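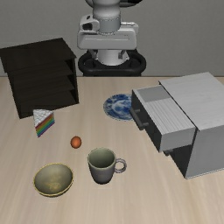 2 min read

Support > Letter campaigns > Delivery problems > Ticket 352

Status: Closed
Opened by: Judite Nogueira, Drudside Peace Network
Handled by: Meinir Kemeys, Undgate support
Opened: 20th July

Problem as reported

Our supporters are writing to their senators about the cease-fire resolution before the August recess. The action page went up in the morning and the counter has reached 690. Two Senate offices told us by phone that they have nothing from us. The dashboard says "sent" for every letter. We have not changed anything since the sanctions campaign in spring, and that one went through.

Reply 1 (MK)

Please send the page name and one confirmation email from a supporter in each of the two states. Leave the page up for now.

Reply 2 (JN)

Page is "Ceasefire vote, Ploncombe copy." Both emails forwarded. The Ploncombe group made the original page and we duplicated it.

Reply 3 (MK)

The letters left the page and stopped in Pan, our delivery queue. "Sent" on the dashboard means handed to Pan. It does not mean the office's web form took it. I can see two separate faults.

1. The topic field was copied from the Ploncombe page as "Middle East." Both offices changed their topic menus and now want "Foreign Relations." Their forms reject anything else.

2. One office has a limit of 2000 characters. Your template fits, but letters where the supporter added a personal paragraph at the top go over. 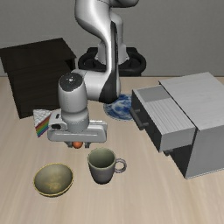

Robot arm over a light wooden tabletop

Reply 4 (JN)

Changed the topic. I would rather not cut what people wrote themselves. Can the template part be shortened instead?

Reply 5 (MK)

Yes. Open the page, go to Message, and turn on "Trim template first." Then mark which of your paragraphs can be dropped. I would keep the one with the resolution number — staff sort by it.

I have requeued the stuck letters. Supporters will not get a second confirmation.

Reply 6 (JN)

Done. The first office confirms letters are arriving. The second still shows 28 as held in the queue.

Reply 7 (MK)

Those have no street address. That office only accepts mail from residents and the form checks. I exported the list to your Files tab so you can write to those people and ask for the address. Once they fill it in, the letter goes out without further action from you.

Reply 8 (JN)

List received, email going out tonight. You can close this. Please change the word "sent" on the dashboard, it cost us most of a day.

Reply 9 (MK)

Passed on to the dashboard team as a wording request. Closing.

3 comments · 6 shares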